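Pralix – preguntas frecuentes (percepción y control de muñeca)

Actualizado el sáb 25 mayo
Compartir 14

Vamos juntando aquí lo que llega por correo y por el foro. Si falta algo, escribid y se añade.

¿Qué hace Pralix exactamente?
Coge la imagen de muñeca, saca una máscara de lo que hay que recoger y le pasa al planificador una lista de trazos. Nada más. No controla motores – eso lo hace Clivow, o el driver que tengáis vosotros.

¿Necesito Clivow sí o sí?
No. Es lo que usamos nosotros y lo que está probado. Cualquier controlador que acepte poses cartesianas con marca de tiempo debería valer. Si no lleva marca de tiempo, mal asunto, los trazos llegan tarde y el borde del recogedor se desplaza.

¿Funciona con una sola cámara?
Sí, con la de muñeca. Sin profundidad. El plano del suelo se estima al arrancar y se refina durante la aproximación. Con alfombra no lo hemos probado en serio.

Me detecta las vetas del suelo como suciedad. ¿Qué toco?
La pregunta estrella. Pasa con mármol, pizarra, terrazo, todo lo que tenga dibujo claro sobre fondo oscuro. Primero subid filtro_alargado: una veta es larga y fina, una miga no. Después bajad el peso del brillo. Si aun asi salen falsos positivos, activad el modo de dos vistas, que compara dos poses distintas y tira lo que no cuadra con un objeto con algo de relieve.
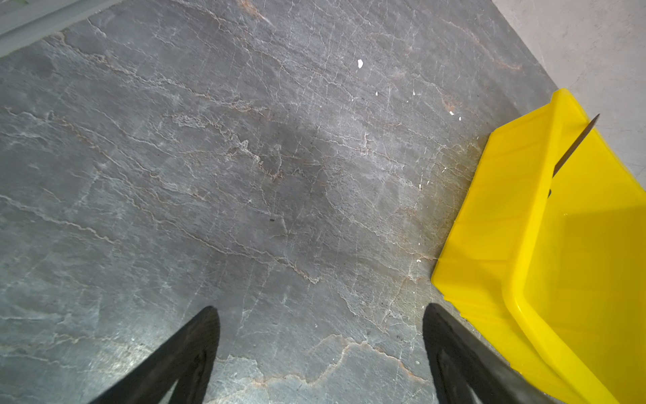

El modo de dos vistas cuesta tiempo. Con fragmentos muy planos falla más, ahí mejor dejarlo apagado y tirar solo de forma. También ayuda grabar unos segundos del suelo limpio antes de empezar y pasarlo por calibrar_fondo. No hace falta reentrenar nada.

¿Y los reflejos?
Peor que las vetas, la verdad. Un brillo del suelo se mueve con la cámara y el seguimiento lo pierde y lo vuelve a encontrar. Exposición fija, siempre. La automática quitadla desde el driver, no desde Pralix, porque el nuestro se reinicia al reconectar (pendiente de arreglar).

¿Cómo sabe dónde está el recogedor?
Segmentación por color más ajuste de una recta al labio delantero. Con un recogedor de color vivo va fino. Gris sobre suelo gris – suerte. Se puede dar la pose a mano en recogedor.yaml y saltarse la detección.

Los dedos de la pinza me salen en la máscara
Falta la máscara propia. Se genera con mascara_pinza, abriendo y cerrando del todo una vez. Si cambiáis los dedos, hay que repetirla. Mucha gente se lo salta y luego el planificador cree que tiene un obstaculo pegado a la cámara.

¿Qué es el planificador Sornard?
El que viene por defecto desde febrero. Ordena los fragmentos por distancia al labio y los agrupa en trazos. El antiguo iba de uno en uno y no acababa nunca. Se puede volver al antiguo con planificador: simple, pero ya no se mantiene.

El brazo se para justo antes de tocar el recogedor
Casi siempre es el margen de colisión. El labio cuenta como obstáculo hasta que se declara como zona de contacto permitida. Dos líneas en el yaml, están comentadas en la plantilla.

¿Hay datos para probar sin robot?
Sí, el conjunto Châu. 2.000 imagenes de muñeca, suelos variados, con máscaras. Se descarga aparte. Las máscaras de fragmentos pequeños son flojas en algunas secuencias, estamos en ello.

¿Windows?
No. Hay quien lo tiene andando en máquina virtual, no damos soporte.

¿Dónde mando un fallo?
Al repositorio, con el registro completo y la versión del driver. Sin registro no podemos mirar nada. Capturas de pantalla del terminal no, por favor – texto.

2 comentarios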